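Two weeks with the Nitby and the Grisen

I have been switching between two pairs of hand-held grippers for a while now, and I said in November that I would write up which one I would keep. So this is that post. It only covers the grippers and the cables. The tracking software deserves its own post and I haven't finished fighting with it.

The Nitby pair is the cheaper one. I paid 1,110 for the set including the control box, and shipping was extra. The Grisen pair came through Kettunen, who let you rent for 30 days before you decide. I still have a few days left on that.

Weight first. The Nitby is lighter in the hand but the weight sits forward, near the jaws, and after an hour my wrists know about it. The Grisen is heavier overall and better balanced. If you only do short sessions you won't care. I do long ones, usually from two in the afternoon until I get hungry, and I care a lot.

The jaws are where they really differ. With hard things like blocks, cups and a screwdriver handle, I could not tell them apart. With cloth I could. The Nitby fingers close all the way at the tips but leave a small gap further back, so a single layer of thin fabric slides out if you pinch too deep. You learn to grab with the tips only. The Grisen closes evenly along the whole finger. It also has a stiffer trigger, and that makes light pinches harder than they should be.

I ran 100 cloth pickups with each pair, same task, same table height. The Nitby dropped more, mostly early on. The Grisen dropped 6. I don't think that is a fair contest because I did the Nitby first and had more practice by the time I got to the other one. I may redo it in the opposite order if I can stand it.

Knits are easier than woven cloth for both. There is more to bite into. Putting something soft over a wire stand turned out to be a good test, better than folding, because both hands have to let go at nearly the same moment or the thing slides off to one side. With the stiff trigger I kept letting go late on the right.

Cables. Both pairs are wired and I would pay extra for a pair that wasn't. The thick ones pull on your hand when you reach across the table. I tried taping them to my sleeves and that was worse. Running them down the outside of the table with plenty of slack is the best I have managed.

I'll probably keep the Nitby and spend the difference on softer finger pads. Dunamora sells a set that is supposed to fit – I'll report back when they arrive.

Pink fabric, black wire stand, one gripper in each hand:
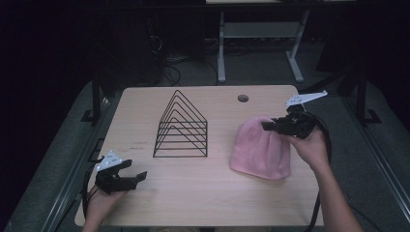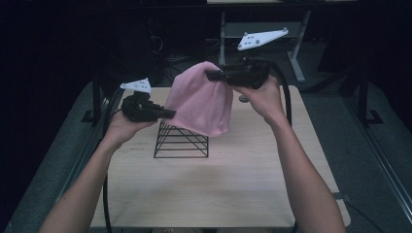
A reader wrote in to say that the trigger spring on the Grisen can be swapped for a softer one without opening the main body, and that the change made light pinches much easier on thin fabric. The same reader would still pick it over the Nitby for long sessions, on balance alone, and warned that softer finger pads wear quickly at the tips if you use them on wire or anything with a sharp edge.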